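Speaker notes: Does a battery box earn its drawer?
Stindthorpe Repair Evening, Sunday, October 3, 2021

Open with the claim. The decluttering books say a divided box saves you money on batteries. Ask who has ever checked. I have my doubts. 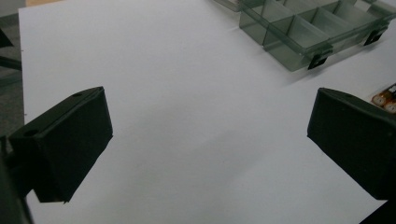

Slide 1. Smoky plastic organiser, two batteries outside it.

Pause. The Osarano leaflet promises 700 sorted homes and gives no source. Read it out flat and move on.

Next point: the box does nothing about old and new getting mixed up. A row looks tidy whether the cells are full or flat.
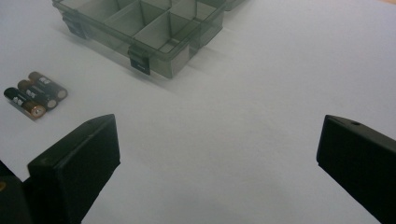 Slide 2. Three AAs in a row, box behind.

Ask for hands: who tests before putting away? If few, go to the meter demo. If many, skip it and save the time for questions.

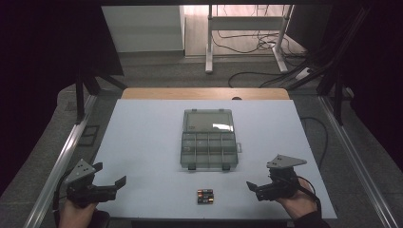

My own test is dull: can I put a handful away in one go and find them again in October? Small cells make that slower than a jam jar. With the lid laid back you get the whole grid to choose from, and four batteries waiting in front of it, and you still have to decide which cell means AA. Labels might help. I remain unconvinced. Take questions, then hand round the meter.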